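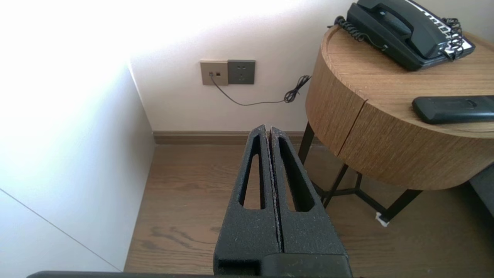 The two plates on the back wall, jack on the left, power on the right.

The Skerkow Line

I took the room at Skerkow for the telephone. The bed was fine and the view was fine, but the landlady had said "a real line, in the wall," and I nearly ran up the stairs!

Four years I'd been looking for a place where I could ring the old Tristeo exchange the proper way, with a handset and a cord. And there it sat on its round wooden table – black, with a coiled cord and rows of little buttons I couldn't wait to press. I pulled up the chair and dialed 1460. A hum, a click, then a voice as bright as a spoon on a glass.

"Tristeo. Which room, please?"

"Room 7," I said, and my heart was going like mad.

"We have a message for Room 7. It's been here since April. Do you have a pencil?"

I did not have a pencil. I wrote it on my wrist with the wrong end of a lipstick, every lovely word.
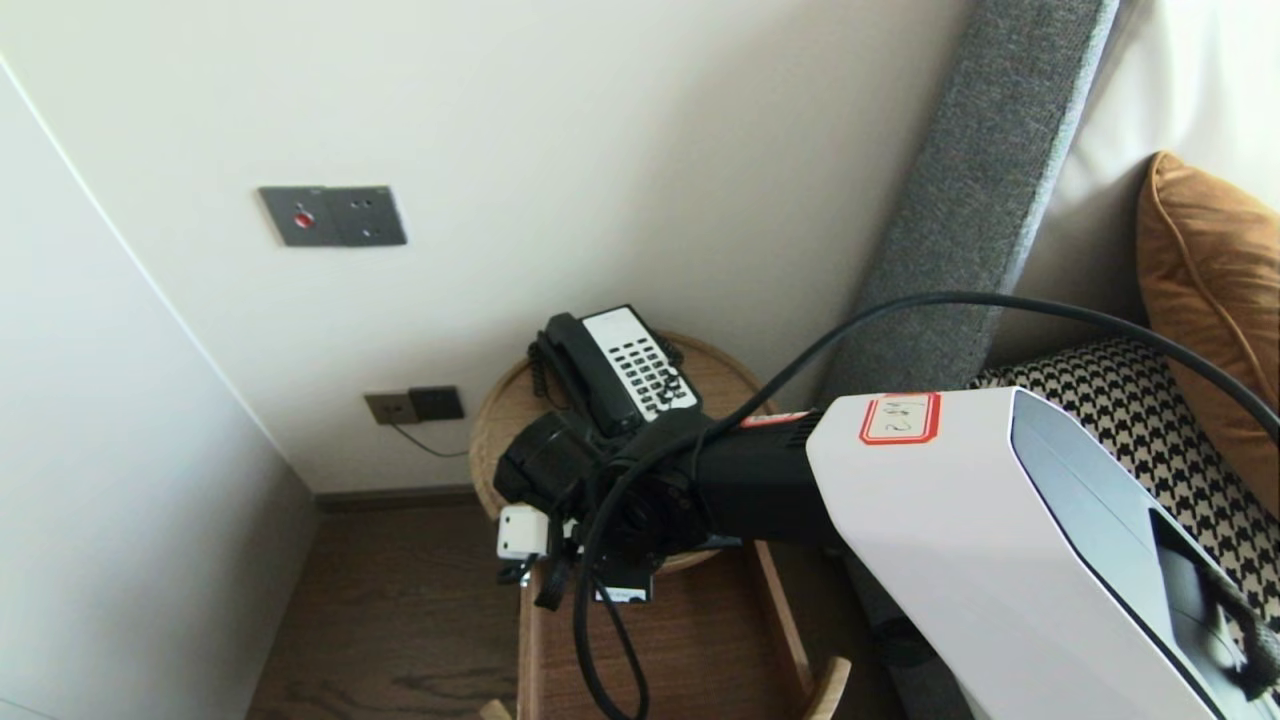
What the Message Said

"Come to Bansal on the early train. Bring the blue coat. I kept your seat."

I laughed out loud, alone in that bright room, and asked her to read it again – and she did, twice, as if she had all evening.

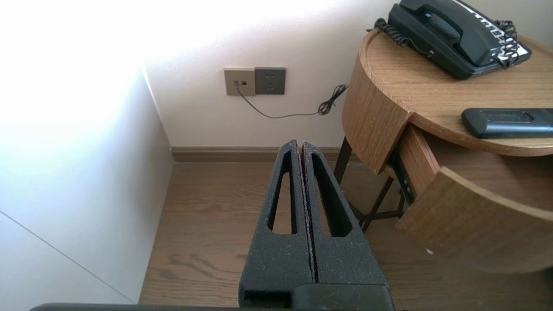 The wall by the baseboard, Room 7, Skerkow.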